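The tray sort is one of the table activities in the Entwistle room set. This file covers what is in it, how to lay it out and how to put it back. If you change the contents, change this file as well.

Last edited in October by Brenda Pickering.

## What the set is

A metal tray of mixed small toys and odds and ends goes on a green table beside three boxes. Each box has a round hole. Items come out of the tray one at a time and go into a box. The tray should be full and properly mixed at the start, with some things underneath others, so that part of the work is finding a way to each item.
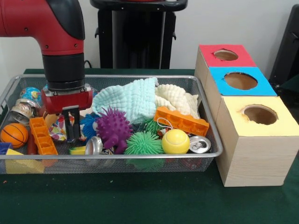

*The tray at close range: balls, spiky toys, bricks, foam blocks, crushed cans and cloth.*

## Contents by type

The inventory sheet has a line for every item. In general terms:

| Type | Examples | Notes |
|---|---|---|
| Patterned balls | globe, orange basketball, panda face | All small |
| Spiky and stringy | blue, green and purple | They catch on cloth |
| Blocks and bricks | orange building brick, yellow foam block | Brick may lie flat or stand on end |
| Cans | crushed, silver | Check for sharp edges |
| Cloth and plush | patterned scrap, light-blue fuzzy plush | Spread across other items |

Small coloured pieces fill the gaps and don't need a set position. Replacements go in the Ridon tub on the shelf. Please don't put in anything that won't pass through the holes.

## Layout

1. Put the table where you can walk round it.
2. Set the boxes in a line down the left: yellow, then blue, then pink.
3. Put the tray to the right of the boxes, long side along the table.
4. Tip the contents in from the tub and level them by hand.
5. Lay the cloth and plush last.

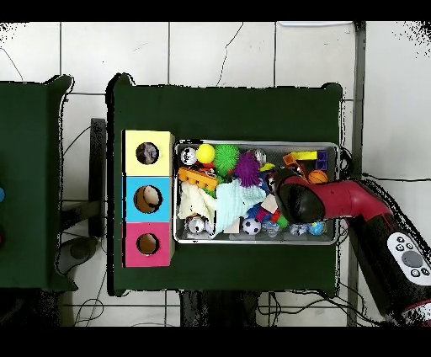

Leave a gap of 80 mm between the boxes and the tray. Less than that and the tray gets knocked when someone reaches for the far box. The older sheet says to push the two together; ignore it.

The boxes are light and will slide. A strip of tack under each is enough. Press it down again after every fourth round, or sooner if the line has gone crooked.

## Running a round

A round ends after 14 items or when the timer reaches 600 seconds, whichever is first. Take the items in any order. If something falls on the floor, leave it there until the end and write "floor" against it on the sheet.

There are two ways of sorting:

- **Free:** any item in any box.
- **By kind:** balls in yellow, soft things in blue, everything else in pink.

Say at the top of the sheet which one you used. Spiky balls count as balls. The purple spiky creature counts as soft, after some argument.

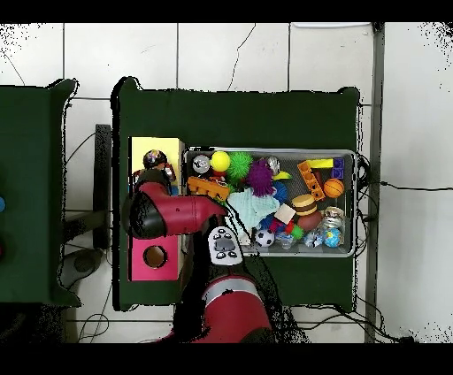

Items that come up together, such as a ball with a cloth stuck to it, go down as one item with a "+" beside it. Don't separate them over the tray. If both end up in the box, that's fine.

When a box is full to the hole, stop and empty it. Write down the time you stopped and restart the timer when the box is back in line.

## Sheets

Finished sheets go in the Troradero folder, newest at the front. There are 1115 rounds on file. The first batch used a different set of boxes and is kept in a separate envelope marked Stilum. Don't mix the two when adding up totals.

## Putting away

Empty all three boxes back into the tub, then the tray. Look inside the boxes too, as small pieces get into the bottom corners. 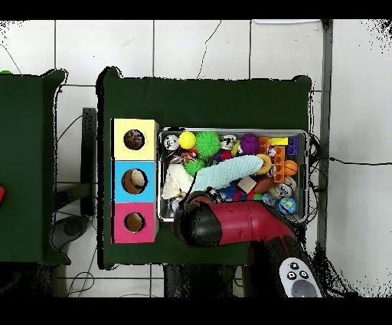 Wipe the tray with a damp cloth and dry the rim. Plush and cloth can go in a cool wash in a net bag. The stringy ball picks up fluff and should be rinsed by hand and left on a towel overnight.

## Known problems

- The inventory sheet lists the foam blocks twice.
- Cans get flatter with use. Swap one out when it no longer stands up to a light squeeze.
- Clear balls are easy to miss when counting back in.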